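Offenes Labor bei Clerska: Ein Nachmittag mit zwei Armen und einem roten Trikot

Endlich hat es geklappt! Seit dem Herbst stand der offene Labortag bei Clerska in Flerndale auf meiner Liste, und im Februar war ich dann wirklich da, mit Besucherschild, viel zu warmer Jacke und einem Block voller Fragen. Das Thema des Tages hieß schlicht »Störungen«. Wer sonst auf solche Veranstaltungen geht, weiß, wie selten das ist! Normalerweise bekommt man die schönste Runde vorgeführt und danach Kaffee. In Flerndale gab es den Kaffee zuerst und dann eine ganze Stunde lang Fehlerprotokoll.

Das Projekt trägt den Namen Rarkuda und dreht sich um Sportkleidung: aufnehmen, glatt ziehen, falten, ablegen. Das klingt nach einer Kleinigkeit und ist eine herrlich vertrackte Sache. Ein Karton sieht nach dem Ablegen noch aus wie vorher. Ein Trikot liegt jedes Mal anders da, und an einem weichen Bund muss der Greifer genau die richtige Menge Stoff erwischen. 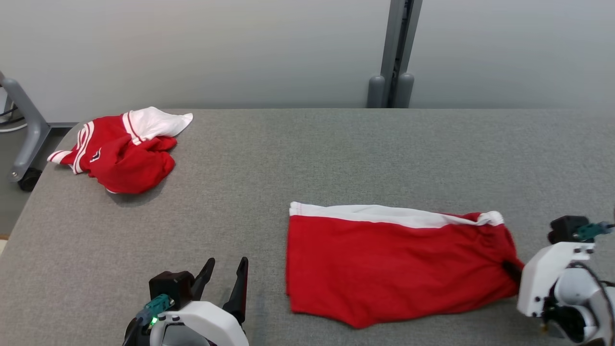 Station Rarkuda: Der rechte Greifer am weißen Bund.

Genau an so einem Bund ist die Geschichte passiert, wegen der ich gekommen war. In der Nacht vor einer Vorführung lief ein Dauertest, und bis Griff Nummer 1344 sah alles prächtig aus. Dann bekam der rechte Arm zu viel Stoff zwischen die Finger, der Bund verhakte sich, und die Steuerung meldete trotzdem »Griff in Ordnung«. Der linke Arm zog also brav in die Gegenrichtung. Beide Arme arbeiteten gegeneinander, keiner gab nach, und es dauerte 12 Sekunden bis zur Abschaltung. Viel zu lang, sagt das Team selbst! Verletzt wurde niemand, die Hose war hinüber, und am rechten Handgelenk musste ein Kabel getauscht werden.

Die Ursache fand ich richtig spannend. Die Grenze für den Motorstrom war nach einem Wechsel der Fingerspitzen nie neu eingestellt worden. Die neuen Spitzen greifen fester, der alte Wert ließ das einfach durchgehen, und die beiden Arme wurden getrennt überwacht. Jeder für sich lag im erlaubten Bereich. Dass zwischen ihnen ein Stück Stoff gespannt war, kam in der Rechnung gar nicht vor.

Bei der Führung durften wir auch auf die Bilder der Handkameras schauen, und da wird das Problem sofort anschaulich. So nah dran ist ein Haufen Stoff eben ein Haufen Stoff, und wo der Bund aufhört und der Rest anfängt, muss man selbst als Mensch manchmal suchen. 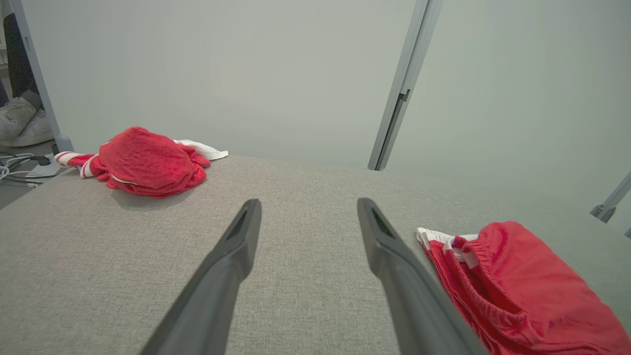

Blick aus der Handkamera: offene Finger, rechts eine rote Hose mit kleinem weißem Etikett.

Gefragt wurde viel. Ein Besucher wollte wissen, warum man nicht einfach die Kraft herunterdreht. Hat man versucht, und zwar 509 Griffe lang! Dann rutscht glatter Stoff aus den Fingern, und fast 12 Prozent der Teile landen wieder auf dem Haufen. Die jetzige Lösung vergleicht beide Arme miteinander: Steigt der Strom links und rechts gleichzeitig an, ohne dass sich die Greifer bewegen, halten beide an, und der rechte öffnet zuerst. Seit der Änderung sind 2787 Griffe gelaufen, ohne dass sich die Arme noch einmal verzogen haben. Ein Partnerlabor in Chiba hat dieselbe Prüfung übernommen und dort gleich einen zweiten vergessenen Grenzwert entdeckt. Wie schön, wenn so etwas weitergegeben wird!

Auch die Abläufe für Menschen haben sich geändert. Verhakter Stoff wird erst angefasst, wenn der Halt quittiert ist und beide Arme stromlos sind. Früher hat man schon mal kurz am Ärmel gezupft, hieß es mit leicht roten Ohren. Und nach jedem Umbau an den Fingern gibt es jetzt eine Prüfliste, die am Rechner hängt und auch wirklich abgehakt wird (ich habe nachgesehen).
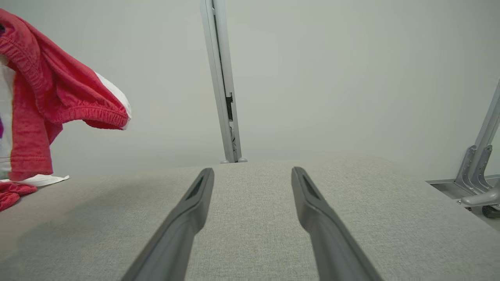
Noch eine Handkamera-Ansicht: beide Finger leer, links der rote Stoff mit geripptem Bund.

Was noch offen ist: dicke Nähte, Kordeln, und Kleidungsstücke, die übereinander liegen. Bei Lagen erkennt das System manchmal zwei Teile als eines, und dann hilft auch der beste Stromvergleich nur beim Anhalten. Daran wird bis zum Sommer gearbeitet.

Praktisches für alle, die hinwollen: Der Eingang liegt auf der Hofseite, die Führung dauert gut anderthalb Stunden, und geschlossene Schuhe sind Pflicht. Fragen darf man alles, auch die unangenehmen Sachen. Ich habe mich für den nächsten Termin schon eingetragen, dann sind die Kordeln dran!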